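Visit to the Cudlow Adult Learning Centre

Members of the Lukico Education Forum attended the autumn open day at the Cudlow Centre in October. The purpose was to see how evening provision has developed after the move from Prosser Street, and to hear from learners and staff.

Enrolment now stands at 443, of whom 77 are studying English as a second language. Classes in bookkeeping and British Sign Language have waiting lists. The centre has kept its fees unchanged for 4 terms, and members noted the care taken over childcare places.
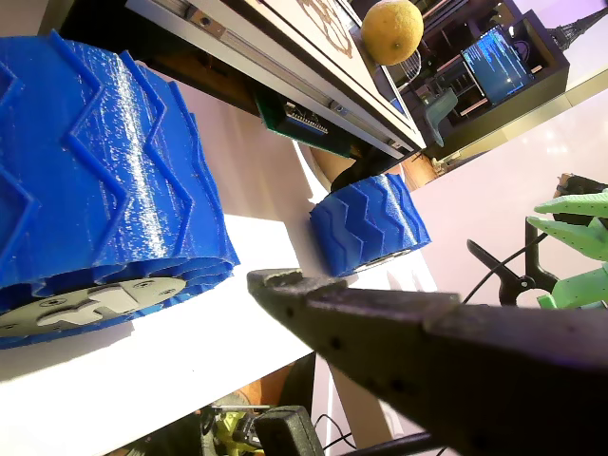

The pottery and textiles rooms share the ground floor with the craft and making area, and all were open until 8 pm. Tutors spoke about storage, which remains short, and about the cost of materials. The blue wheels, with their zigzag treads, drew younger visitors to one of the tables, while parents collected course leaflets. The kiln is due for inspection before the spring term.

Lunch was served in the Wonton Room by the catering class – soup, bread and a very good plum tart. The hall seats 100 and was full for the afternoon talk on returning to study. Several speakers asked for a later bus on weekdays, and the Forum has agreed to write to the operator.

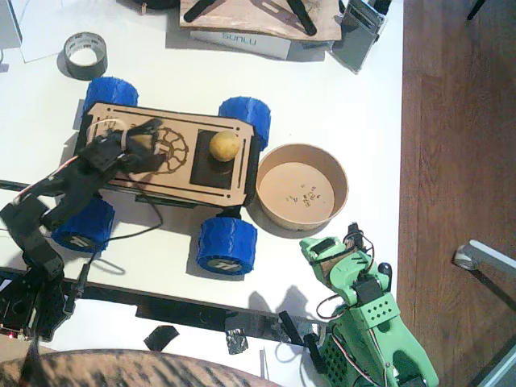
Four-wheeled vehicle with a wooden top plate, Cudlow Centre open day.

The Forum thanks the centre for its welcome. A second visit, to the daytime classes, will be arranged for the spring.

Recent reports
Prosser Library reading groups
Lukico Sunday music school
Evening classes: fees and access

Contact the Forum office | © Lukico Education Forum | Back to top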